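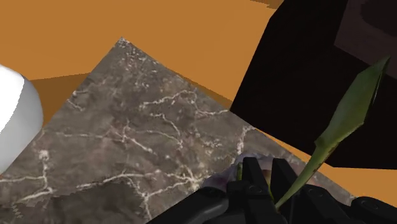

A square of marble on an orange surface.

The most expensive thing in my apartment is a slab of rock that I'm afraid to put a lemon on.

I moved to Novdale in October, and the listing said "marble counters" before it said how many bedrooms there were. I paid up like everybody else. The landlord, Habibur Matubbar, walked me through the place in under 5 minutes and spent 3 of them on the care of the stone. No vinegar. No tomato. No wine, red or white. Wipe up coffee at once. I asked him what people usually made in there and he said toast.

My grandmother rolled out dough on a sheet of yellow Formica with a burn mark the shape of Ohio. She chopped on it, bled on it once, and let us do homework at one end while she gutted fish at the other. When it got ugly she put a trivet over the ugly part. I don't remember anyone coming over and asking what it was.

Now people ask. My friend Rania Helmy got a quote of $3,850 for a new counter, and that didn't include taking away the old one, which worked fine. She signed on a Sunday, at the table, with the samples fanned out like a hand of cards. She has since bought a big bamboo board to protect the marble, and a mat to go under the board. She cooks on bamboo.

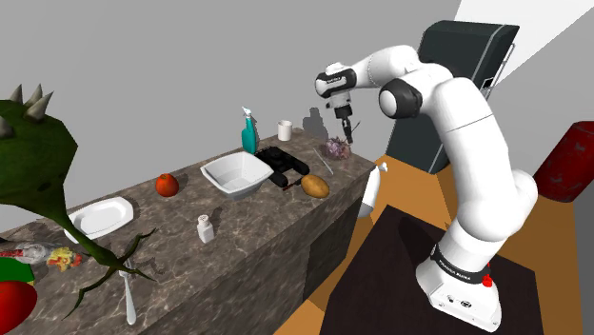 Marble counter, gray wall, one small purple onion-like object.

I understand the appeal, I do. Stone is cool under your palms and makes a bag of groceries look like an event. But a kitchen is a workshop, and we've started furnishing it like a bank lobby. The Romans did fine things with marble, mostly baths and dead emperors, and I'd like to know how many of them were dicing onions on it.

The standard reply is that the stains are "patina." Fine. Patina is what you call a stain once you've seen the invoice. If I'm allowed to ruin it gracefully, I'd like that in writing from Mr. Matubbar — he has my deposit.

Meanwhile I squeeze my lemons over the sink.

We use cookies to improve your experience. By continuing to browse you accept our cookie policy. Accept | Manage settings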